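Filing Cards by Robot at the Salcedo Workshop

The student robotics group at Salcedo College of Applied Technology spent its first year building machines that drove in circles and its second building machines that threw things. Its third-year project is slower. Two arms on a shared table move plastic cards between a wallet and an organizer, and the group has been working on it since January.

The project has a name, Drumov, taken from a folder that somebody mislabeled on the lab server. It has a budget code under the same name, so the name has stayed.

Gonzalo Carrasco, who teaches the controls sequence and advises the group, set the problem. He wanted a task that would fit on one tabletop, cost very little in parts, and resist a quick solution. Earlier groups had done peg insertion and block stacking, and students had found that with a rigid fixture and enough patience they could reach a high success rate without learning much. Cards are worse. They are thin and they flex. A card lying flat offers almost nothing to grip, and a card in a sleeve holds on by friction that changes with each pass.

"A block forgives you two millimeters," Carrasco says. "A card gives you its own thickness, and then only if you come in at the right angle."

The task as written has three stages. One arm takes a card from the wallet. The card is brought to the organizer at a tilt and lowered until its bottom edge finds a slot. The fingers open and the arm backs out without dragging the card with it. A trial counts as good only if all three stages finish without a person touching anything. The students log failures by stage, and most of them fall in the second.

Control is split. The motion planner is an open library that the group has changed very little. Above it sits a learned policy trained on demonstrations, which the students record by guiding the arms through the task by hand. The log now holds 466 demonstrations. Of those, 299 were kept for training after review. The rest were thrown out for late camera frames, grips that slipped and were corrected, or an operator who paused too long over the slot. Pauses are a particular problem. A policy trained on hesitation learns to hesitate, and in the spring one version would carry a card to the organizer and hover there until the run timed out.

Yolanda Campos, a fourth-year student, leads the data side. She wrote the review tool, a plain viewer called Dellia that plays the camera streams next to the joint angles and finger force. Reviewers mark each run keep or drop and give a reason from a fixed list. The list began with free text, which produced entries such as "weird," and was replaced within a week.
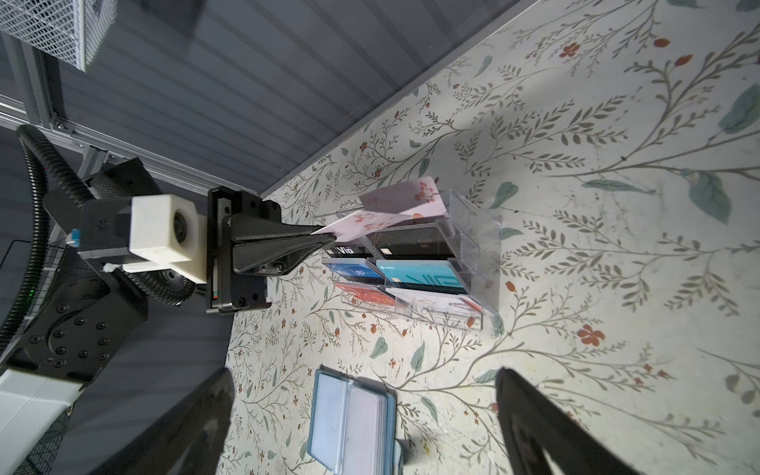 Why use patterned cloth and cards of different colors when a plain table would be easier for the cameras?

A policy trained on a plain background tends to rely on it. The students found that their first model, trained over bare gray board, lost track of the card edge as soon as anything was laid on the table. Varied colors and a busy surface make early training slower, but the model that comes out of it depends less on any one background.

The lighting receives the same treatment. Overhead lamps are moved between sessions, and shadows from the arms are left in the recordings. Campos ran a comparison in which one model saw only evenly lit demonstrations and the other saw a mix. The evenly lit model did well until late afternoon, when the sun reached the bench. The mixed model was a little less precise at its best and far steadier over the day. The group adopted it.

Fingers took up most of the summer. The arms came with wide, flat ones suited to boxes. On cards they were stiff enough to bend the stock when the wrist was even slightly off axis. The students tried foam tape, which held well and peeled, then a thin rubber sleeve, which left the card hanging from one finger after release. The present set is tapered. The narrow tip reaches between neighboring slots, and the wider base keeps the finger from twisting under load. A new pair takes 8 hours to print, so the group keeps spares in a drawer and a sheet taped to the drawer on which people are supposed to sign them out.

Release is still unsolved in one case. When a card goes into a slot next to one that is leaning, the opening finger can brush the neighbor and tip it farther. The policy has no notion of the neighbor as something to avoid. Carrasco has suggested a smaller opening distance near the organizer. Campos prefers to collect more demonstrations with leaning cards and see whether the model picks up the shorter motion from people, who do it without thinking. Both approaches are on the schedule. The smaller opening will be tested first, as it needs one line of code.

The group meets on two evenings a week, and the work divides unevenly. Recording is dull and is shared by rota. Mechanical work draws more people than the bench can hold. Calibration draws almost none, and for most of last term it was done by whichever student arrived first. It now has its own checklist: zero the joints, confirm the wrist cameras against a printed grid, run the empty motion twice, write down the offset. Runs recorded without a written offset are dropped in review, and the checklist has been followed more closely since that rule came in.

Drumov will be entered in the Naltum Student Manipulation Meet, where teams are scored on unattended trials with objects handed to them on the day. The cards supplied there may be thicker or glossier than any the students have used. Teams may recalibrate on site but may not retrain, which puts most of the weight on what is already in the data.

The deadline for the written entry is Nov 11, 2018. Campos has drafted the methods section. The results section is waiting on the leaning-card tests, and Carrasco has asked that failed runs be reported by stage, in the same table as the good ones.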